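Pluvow shows two-arm kitchen cell in simulation at Muvthorpe open day

Pluvow opened its Muvthorpe test hall to visitors on Friday. The company develops control software for two-armed robots in food service, and the main session was a demonstration of its table-clearing program. The hall doors opened at 9, and groups were taken through in turn until late afternoon.

The program, called Tveit, handles a narrow job. It has to find the dishes and containers on a work surface, choose an arm, plan a reach and move each item to its assigned place without the arms crossing. Pluvow trains and checks every release in simulation before it is loaded onto hardware. Visitors were shown the simulated cell first, on a wall display, with an engineer pausing the run at set points to explain the planner's choices.

Much of the discussion concerned the approach phase, the stretch of motion before the hand makes contact. Tveit keeps the fingers closed while the arm travels and opens them late. According to the company, this gives the planner a smaller shape to steer past obstacles. The cost is a short delay at the pickup point, which several visitors from catering equipment firms asked about. Pluvow said the delay is acceptable at current speeds and will be reviewed before the next release.

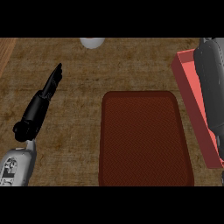

The simulated work area at Muvthorpe, with the left hand over the table and the empty tray between the two arms.

Each group watched 5 runs with different starting layouts. The layouts were drawn from a set of 100 that the company uses as a fixed test before any change to the planner is accepted. Surface texture and container color are varied within the set — a planner tuned to one tabletop tends to do poorly on the next.

The second half of the visit covered the physical cell, built with arm mounts supplied by Fomunier. It was shown powered down, with the guarding open so that visitors could see the cable routing and the wrist couplings. Pluvow staff answered questions on cleaning, payload and the replacement of finger covers. No live run was scheduled.

A site trial is planned for July in a staff canteen. The cell will work on the tray return side only, during the lunch period, and will be stopped if a person enters the marked area. Pluvow intends to keep simulation logs from the trial for 365 days and compare them with recordings from the physical arms.

Slides from the open day are available on request from the Muvthorpe office. A further visit for equipment suppliers will be announced after the trial.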